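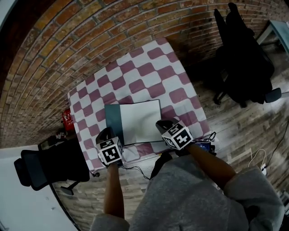 Nosness Paper and Filing Club

I spent most of July going through my paperwork, and the folder is the part I want to write down before I forget how I did it. Teal cover on one side, white sheet on the other. It lies flat when it's open, and that was the only thing I really asked of it. The old ones I had were from Satama and they sprang shut every time I let go.

I do the sorting on the table with the maroon and white checkered cloth. I like the cloth for this. White paper on a bare white desk disappears on me, and I have lost a receipt that way more than once. Against the squares I can see where a sheet ends. The squares also help me line things up, though I don't measure anything.

The way it goes now is one folder per subject. Car, rent, medical, taxes, appliances. The sheet on the right side is the index. I write what's in the folder in pencil, newest at the bottom, and cross a line out when the paper goes to the shredder. I tried typing the index last winter and gave up after two weeks. I never went back to the computer to update it, so the list said one thing and the folder had another.

I started with 48 folders, if you count the ones that had a single page in them. There are 25 now. Most of the difference was manuals. I had the booklet for a Kwak toaster oven I gave away before I moved, and two copies of the one for the vacuum. Appliances used to take up three folders and now it has one, with the warranty cards in front and the receipts behind them.

Medical took the longest. I pulled out over 149 pages and a lot of them were the same statement mailed again with a new date on it. I kept the last one of each and anything with a payment on it. If you are doing this yourself, don't start with medical. Start with something dull like the car, where you can finish in an evening and the pile gets smaller.

A few people in the club asked about the covers. They are the plain Fikwood ones and I paid 33 dollars for the box. The dark teal shows fingerprints a little. I would still get it again over the black, as I can tell it from my notebooks on the shelf. I don't put labels on the front. The subject goes on the top line of the index sheet and on the spine in white pencil, and the white pencil has to be redone now and then when it rubs off.

What I haven't figured out is odd sizes. Long receipts I fold in half and they are fine. The title for the car is wider than the sheet and sticks out past the cover, so for now it's in an envelope in the drawer. The same goes for the rent agreement from my last place, which is stapled in a corner and too thick to let the cover close right. I may take the staple out and use a clip.

Next up are the letters and cards, two shoeboxes of them. I don't plan to put those in folders. I want to read through them first, and I'll probably wait until the evenings get darker to do it.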